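Making the Bed, and Other Things I Was Told Would Change My Life

December 11, 2019
Filed under: house, grumbling

So the bed-making people got to me in the end. My sister-in-law Moushumi Jayasinghe sent me an article in May, then sent it again in the fall with the subject line "did you read it," and I gave in. Thirty days of making the bed every morning, properly, with the pillows squared off and nothing left lying on top. The article promised I would be calmer by the second week and would start "making better choices," a phrase I have never trusted from anybody.

I'm on day 30 now. My choices are about the same. I had cereal for dinner last night.

What I will admit is that the bed looks better for the ten minutes or so before somebody puts something on it. Then it goes back to being what a bed is in a small apartment, a big flat table that you also sleep on. Laundry comes up from the basement and goes on the bed. Coats go on the bed. The article had a photograph of a white duvet in a room with no other objects in it, and I would like to know where those people fold their sweaters.

I do like the flowered sheet. It's the blue one with the big pale flowers and the ferns, and I got it from the Skellemico outlet before it closed. I was told by several websites that a patterned sheet makes a room look busy. Mine hides toothpaste, ink and most of what a week does to a bed, and I've stopped reading those websites. The thread count on the package was 200, and I paid less for it than for the 227 something-or-other that Shafiq talked me into, which pilled by the second month. I don't believe in thread count anymore either.

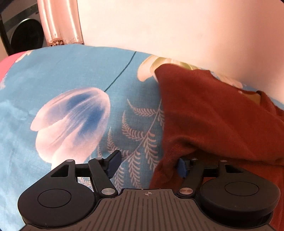 Do you have to fold knits right away, or can they sit for a while? They can sit. I've left a soft knit in a heap overnight plenty of times, given it a shake in the morning, and worn it to work without a single remark from anyone. Cotton shirts are another matter, and those I do deal with the same evening.

The folding itself is where I part ways with the experts again. I tried the upright method, the one where every piece stands in the drawer like a file. It took most of an evening. By the end of the week I had pulled out 2 sweaters and the rest had slumped over sideways, and I couldn't tell any of them apart because all I could see was the fold. Back to stacks. Arms in, bottom up to the collar, done, thickest ones underneath.

Shafiq Nanayakkara, who has to share the drawer, wants it on record that he liked the files. He also bought the Flamness dividers, four little fabric walls that are now holding batteries in the kitchen.

I'll probably keep making the bed on workdays. Weekends I'm going back to pulling the covers up to wherever they land. Moushumi has already sent me something about waking up at five, and I haven't opened it.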